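16 March 2020
Window survey, Heseder building, upper floor

Started on the street side. Sill 142 is the wide white one under the frosted sash. Smudges on the lower clear pane. The last clean was in August, according to the sheet.

Method as for the Ververidis rooms: dry brush first, then damp cloth with Brindari neutral cleaner, then dry cloth. No abrasive pads on the sill. A pad was used on two sills downstairs and the gloss has not come back.

Dilution 3 caps per bucket. Tried 4 on a test patch and it left a film, so back to 3. Change the water after every second window, sooner if it turns gray.

Upper sash: tilts inward, handle at the center of the bottom rail. Leave it tilted while working on the sill, but keep your head clear of the rail when straightening up. The frosted glass hides streaks from the room side and shows them in low sun, so wipe it in one direction only. Dark metal frame gets the damp cloth, no spray - spray runs down behind the rail and drips for the next hour. 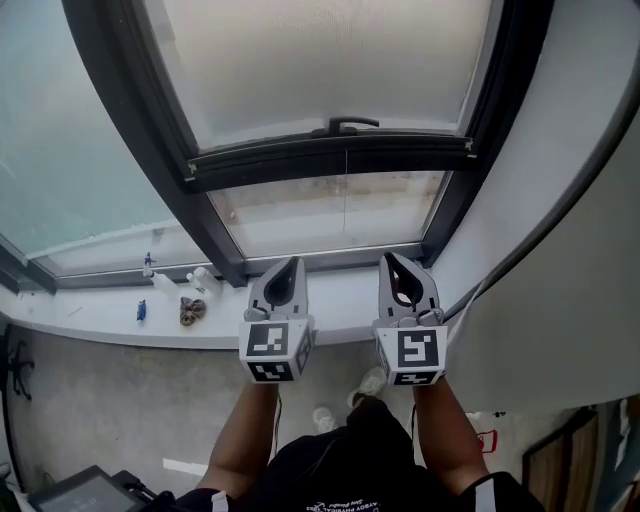 Cord in front of the clear pane: hold it to one side when wiping, do not tie it up. The tinted pane on the left gets plain water only until Eltirus confirms whether there is a coating. Asked them by email, no answer yet.

Open points:
- seal on the tilting sash, check for grit before closing
- silicone along the back of the sill, compare with the next window
- smudges may be on the outer face; if they survive two passes, list for the outside clean

Cloths are down to the last 4. Order more before doing the courtyard side.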